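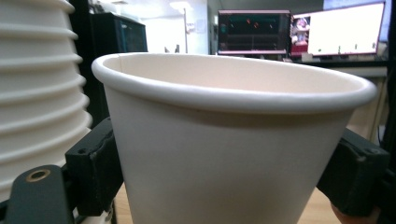

By Hưng Hứa
January
Filed under: Packaging / Paper and board / Foodservice

Flilora, the contract caterer, is to replace its printed hot-drinks cups with a plain white paper cup at all of its staffed coffee counters. The change follows a trial at four workplace canteens in which 2338 used cups were collected, sorted and sent for fibre recovery. The new cup carries no logo, text or pattern on the outer wall.

The cups are made by Agbeko and supplied through the wholesaler Onomeo. Both companies confirmed that the contract covers a single large size to begin with, and that a smaller size will be added once the lids have been approved. Prices have not been published.

Construction is conventional. A flat blank of coated board is wrapped round a tapered former and joined down one side with a seam. A separate disc is sealed in to form the base, and the top edge is then curled outwards into a rolled rim. The rim does most of the work of keeping the mouth of the cup round, and it is the part the lid grips. On the new cup the curl has been made slightly thicker than on the printed version it replaces. Agbeko says this was done to reduce the number of lids that lift on one side when the cup is squeezed.

Removing the print has two effects on the production line. The board no longer passes through a printing unit, so blanks can be cut from the reel as it arrives from the mill, and the position of the cut no longer has to be matched to the artwork. In a printed cup the pattern must meet at the seam, and a small error in the cut shows up as a visible step. Blanks with that fault are normally rejected even where the cup itself would hold liquid without trouble. Agbeko expects less waste at the cutting stage but has not given a figure.

The second effect is at the other end of the cup's life. Ink has to be removed or diluted in the pulping process if the recovered fibre is to be used in lighter grades of paper. Wukateck, which handled collection for the trial, said that loads made up only of unprinted cups were simpler to grade and could be kept apart from mixed material. The lining remains a separate problem. It has to be parted from the board in water, and this takes longer than the pulping of ordinary office paper, with or without ink.

At the four canteens, staff put out collection tubes beside the existing bins. Users were asked to pour away any liquid, remove the lid and drop the cup in base first. The tubes held the cups in stacks, which take up far less room than the same number thrown loosely into a sack. Where the tubes were placed next to a sink or a slops bucket, the collected cups were cleaner. At one canteen the tube stood by the exit, some distance from anywhere to empty a drink, and a large share of what was collected there had to be set aside. That tube has been moved.

Wukateck also reported that lids were the most common item found in the wrong place. A lid left on a cup prevents the next one from nesting and fills the tube early. Wooden stirrers came next, usually left standing inside the cup. The notices on the tubes have been redrawn with the lid shown separately, in larger type and with fewer words.

Handling tests were carried out by Onomeo at its own warehouse. A single-wall paper cup of this kind gives a little when held at the sides, more so when empty and without its lid. The seam stiffens the wall locally, so a cup held across the seam behaves differently from one held at right angles to it. Onomeo tested both positions, empty and filled, and recorded how far the rim moved out of round. The results have been passed to Agbeko and were used in settling the thickness of the curl. They are not being released.

The same tests looked at how readily single cups came away from a stack. Cups that have been packed tightly can lock together at the base, and counter staff then tend to twist or pull them by the rim, which may crease it. A creased rim is a frequent cause of drips under the lid. Agbeko has altered the depth of the base recess so that each cup sits a little higher in the one below it. The sleeve of cups is longer as a result and the shipping carton has been resized to suit. Cartons in the old size will be sent out until stocks are used up, and sites with fixed shelving or tube dispensers are advised to check the new sleeve length before ordering.

Flilora's counters have until now used the printed design to tell drinks apart, with staff ticking a box on the side of the cup. That box is lost on the plain version. Orders will be marked on the lid, or written directly on the wall of the cup in wax pencil — the outer surface is matt enough to take it. Ballpoint was tried and rejected, as it dented the board and was hard to read.

Cups with a sleeve will continue to be offered for the hottest drinks. The sleeve is plain brown board, held by friction, and is collected with cardboard. Double-wall cups are being withdrawn from the counters but remain on Onomeo's list for other customers.

The first delivery to Flilora is for around 4000 cups, to be divided between the trial canteens. Remaining sites will change over as their printed stock runs down. No printed cups will be scrapped, and both types may be in use at one counter for a time. Wukateck has asked that they be stacked in separate tubes where there is space for two.

Vending machines are outside the present agreement. The machines drop cups from an internal column and rely on a smaller rim and a narrower taper, and Agbeko does not currently make an unprinted cup to that pattern. Flilora said it would look at the matter when its machine contracts come up for renewal.

Sites wishing to compare the plain cup with their current stock can request a sample sleeve from Onomeo. Lids from the earlier printed range will fit, but the fit is tighter on the thicker rim, and staff should press down all the way round — a lid pushed on from one side only may appear seated when it is not.

Contact the newsdesk | Copyright, all rights reserved | Back to top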